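Screening room check, Rirley Hall
Enda season two watch night, 17 February 2018
Done in a rush before doors, sory for the scrawl

Seats: 172 max, all upright. OK 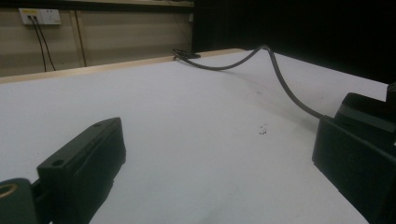
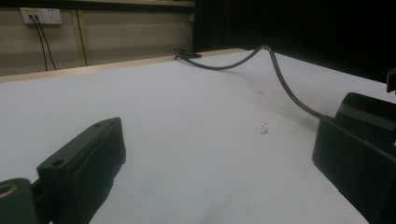
White tabletop, both shots

Exits: 3, all open from inside. Left one sticks, needs a shove. Fix before the April finale
Exit lights: on. Sign over the back door dim, still readable
Aisles: coats and a pram in the centre aisle. Moved. Ask again at the break
Projector: Jiston unit, fan loud but cool to touch. Pass
Cables: taped. Tape lifting near row 14, redone
Sound: too hot in the opening recap, dialogue fine after. Down a notch for the explosion in ep 2, people jumped last time
Strobe warning: NOT on the door. Ep 3 has over 33 seconds of flashing in the lab bit. Sign printed and up now
Extinguishers: tags in date, pins in
First aid kit: no bandaids left. Buy more
Heater: off at the wall, smells a bit dusty when on. Leave off til serviced
Spoiler board: not safety but somebody wrote who Sproģis is under the mask. Wiped off
House lights: dimmer OK, slow to come up. Start it during the credits, not after

Result: pass, with the left exit and the bandaids to follow up
Next check before episode four, same sheet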